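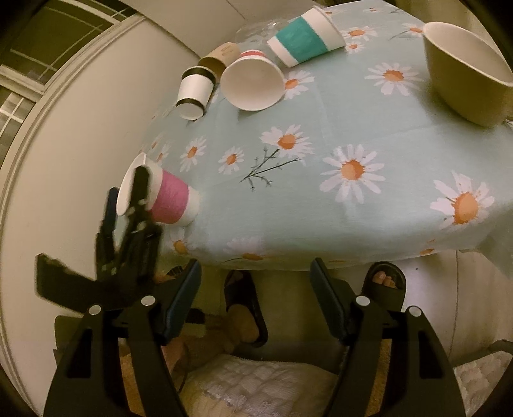

Paper cups: how they are made and why they don't leak

Worunska Pages for Young Readers
Updated 2012-03-03

Paper goes soggy when it gets wet. If you leave a comic out in the rain, the pages swell up, stick together and tear. So how can a cup made of paper hold a drink?

What is a paper cup made of?

Most of a paper cup is paperboard. Paperboard is paper that is thicker and stiffer than the sort you draw on. It is made from wood, which is chopped into chips and then cooked until it turns into a wet mush called pulp. The pulp is spread out flat, squeezed and dried, and wound on to huge rolls.

If the pulp is bleached, the board comes out white. If it is left alone, the board comes out brown. Brown board like this is often called kraft. The word comes from German and means strength.

The thin layer inside

Paperboard is full of tiny fibres with tiny gaps between them. Water creeps into the gaps and makes the fibres swell. To stop this, the inside of the cup is covered with a very thin layer of something waterproof. In most cups it is a kind of plastic. In some it is made from plants. Long ago it was wax.

You can't easily see the layer, but you can sometimes feel it. Rub the inside of a clean paper cup with your finger and then rub the outside. The inside is often a little smoother.

Cups for cold drinks may have a layer on the outside too. A cold drink makes drops of water form on the cup, and those drops would soak into bare board.

How the cup gets its shape

A paper cup starts off flat. A machine cuts out a piece shaped like a fan, with a curved top and a curved bottom. If the cup is going to have a coloured band or a pattern, it is printed before the cutting is done.

The fan is wrapped round a metal form and the two straight edges are pressed together. Heat makes the waterproof layer sticky, and this holds the seam shut. A round piece is pushed in for the base, and the bottom edge of the wall is folded over it and squeezed.

Last of all, the top edge is curled outwards to make the rim.

A small factory such as Chiriac can make 50 cups in a minute on one machine. In an hour that comes to 3000 cups. 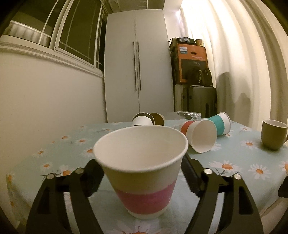

Why is the rim rolled?

Cut edges of board are rough and weak. If the top of the cup were left like that it would bend as soon as you picked it up, and it would not be nice to drink from. Rolling the edge makes a ring, and a ring is hard to squash. The rim also gives a lid something to clip on to.

Why is the top wider than the bottom?

Cups with sloping sides fit inside one another. This is called nesting. A tall stack of nested cups takes up very little more room than a few cups standing side by side. The Clavari box, which is a common size for school kitchens, holds 216 cups packed in this way. With straight sides they would not slide together at all.

The slope does something else as well. Lay a paper cup on its side on a flat table and give it a gentle push. It doesn't roll straight ahead. The wide end has further to go than the narrow end, so the cup turns in a circle - and often comes back close to where it began.

Try it: rolling circles

You will need:
two empty paper cups of different sizes
a table with plenty of space
a ruler or tape measure

Lay the first cup on its side in the middle of the table. Push it gently and watch the path it takes. Measure how far it is from one side of the circle to the other. Do the same with the second cup. A cup with steep sides, nearly straight up and down, makes a big circle. A cup that slopes a lot makes a small one.

One cup we tested was too big a roller for the table and fell off the end. We moved to the floor and tried again.

What happens to old cups?

The paper part of a cup can be used again, but the waterproof layer has to be taken off first. Not every recycling centre has the machines to do it. Ask a grown-up to check what your local centre takes before you put cups in the recycling bin.

Clean cups can have another use at home. They are good for sorting buttons, growing cress, or holding paint water.

Words to know

Pulp: wood that has been turned into a wet mush.
Paperboard: thick, stiff paper.
Seam: the line where two edges are joined.
Nesting: fitting one thing inside another.

Next in this series: Why do plates have a lip?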